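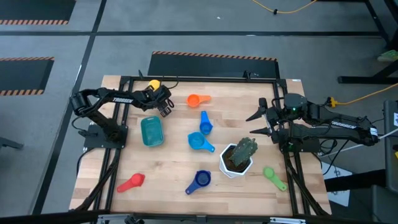

Measuring cups out on the wood tabletop, with the teal basket, the yellow ball and the cactus.

Notebook, December 20, 2020

Finally got to the measuring cups. I've been putting this off since November, when two batches of Brosum plaster went wrong in opposite directions and I started wondering if we all meant the same thing by "a cup." We don't, as it happens, but more on that further down.

First thing was just getting them all in one place. They live in the teal basket, in theory. In practice the red one was in the bag of Fimum potting mix (my fault, I repotted the cactus and left it in there), the navy one was by the sink, and the orange one was being used to hold screws. I spread them out on the table so I could look at them next to each other and think about which one should belong to which job. I like having them out flat like that! In the basket they nest, and once they nest you just grab whatever's on top.

The two blues that keep causing trouble are the navy and the medium blue. In daylight you'd never confuse them. Under the lamp by the sink at the end of the afternoon I have absolutely picked up one thinking it was the other, and I'd bet money that's what happened to the second plaster batch. The sky-blue one is fine, it's pale enough that I've never mixed it up with anything.

What I did today:

Washed everything, left it all on a towel over lunch. There was a crust of old plaster inside the navy cup that took a good soak and then a wooden skewer to get out. Don't use the metal scraper on these, please, the plastic scratches and then the powder sticks in the scratches.

Weighed water. I put the Rimden scale on the side counter, zeroed it with the cup on, filled to the brim, read it, dumped it, dried the cup, went again. Twelve fills altogether, mostly on the red and the orange because those are the ones we use all the time. The water readings were close enough that I quit worrying about the cups themselves. Brim full is brim full. If I took my time and got down to eye level with the counter the fills came out nearly the same, and if I rushed I overfilled and it bulged over the rim and I got a high number. I crossed out two for that.

Then dry stuff, and that's where it got interesting. Same cup (red), same open bag of plaster, three ways of filling it:

Scooped straight from the bag and shaken level: 100 g
Spooned in and leveled with the back of a knife: 63 g
Scooped and tapped on the counter, topped up, leveled: didn't finish, the number kept climbing every time I tapped and I got bored

So that's a huge spread from one cup and one bag. I did the first two over again because I didn't believe it, and they came out the same way, give or take a gram. The plaster had been sitting in the bag since we bought it at Tomić and it's packed down hard at the bottom, so a scoop from down there is a completely different thing from a spoonful off the top. I stirred the bag up with the long paint paddle afterward and a scoop came in lower, though I didn't write the number down before I tipped it back in. Dumb. Will do again.

I think that pretty much settles the November question. Whoever made the first batch was spooning and I was scooping (I know I was scooping, I always scoop). The recipe card only says "2 cups" and whoever wrote the card, possibly me, didn't say how. Mixed thin one day, set up like a brick the next.

Potting mix matters a lot less. I ran a few cups of Fimum through for the sake of completeness and it's all over the place, with bark bits propping the cup open on one side and so on, but a plant doesn't care. The cactus certainly doesn't. It's been in its new pot for a few weeks and I've watered it maybe once.

Thoughts on color. I'd like to stop going by the size stamped on a handle and just go by color on the cards, one color per material, so you read "red, leveled" and reach for red. For now:

Red — plaster, and only plaster
Orange — sand and grit
Sky-blue — water for small mixes
Navy — potting mix, lives in the bag bin from now on
Medium blue — spare, keep it away from the sink so it stops getting confused with the navy

That still leaves one cup with no job. I'm inclined to leave it that way until somebody needs it. I also tried tying a bit of string to the navy handle so you could tell it from the other blue by feel, but the string got wet and disgusting in one wash, so no. A notch filed in the handle might work. Or a dab of paint on the end, if we can find a paint that sticks to this plastic. The enamel we used on the bin lids flakes off if you look at it.

The basket. It's a nice little thing and I'd like to keep it, but the ribs on the inside hold powder. I rinsed it and got a cloudy puddle out of the corners, then rinsed it again and got another. If the cups go back in there with any plaster on them it turns to paste and then you've got it on your sleeves. My plan is to put a folded paper towel in the bottom and change it when it looks bad. Cheap, and we have a whole case of paper towels. Handles all facing the same way too, they take up half the space.

The yellow ball goes back in the drawer with the molds. I've been using it as the form for the little dish (press it into the clay, pour around it) and it's the best one we've got for that, so I don't want it rolling off somewhere. It came out of the last pour clean with just a wipe of soap on it. I did try it with no soap once. Took five minutes of wiggling and I tore the edge of the dish, so write SOAP on that card as well.

To do, in no special order:

Rewrite the plaster card by weight. Keep the cup number on it in smaller letters for when the scale is dead.
Get a battery for the Rimden, it faded twice today and the display goes pale before it quits.
Move the rest of the plaster out of the bag and into a lidded tub. Stir before every use.
Repeat the scooped weight after stirring and WRITE IT DOWN.
Next trip to Tomić: more plaster, a bigger strainer, and see if they have a flat-edged scraper in plastic.
Find something else for the screws.

One more thing about leveling. The back of a butter knife is better than the ruler. The ruler is wider, which I thought would help, but it drags a little ridge up against the handle and you end up going over it two or three times and pressing the powder down each time. Knife, one pass, from the handle side outward — then stop fussing with it. I've put the knife in the basket with the cups so it doesn't wander back to the kitchen.

Plaster test pour tomorrow morning if the tub's dry, using 63 g to the red cup as the new standard, and I'll stick the result on the next page.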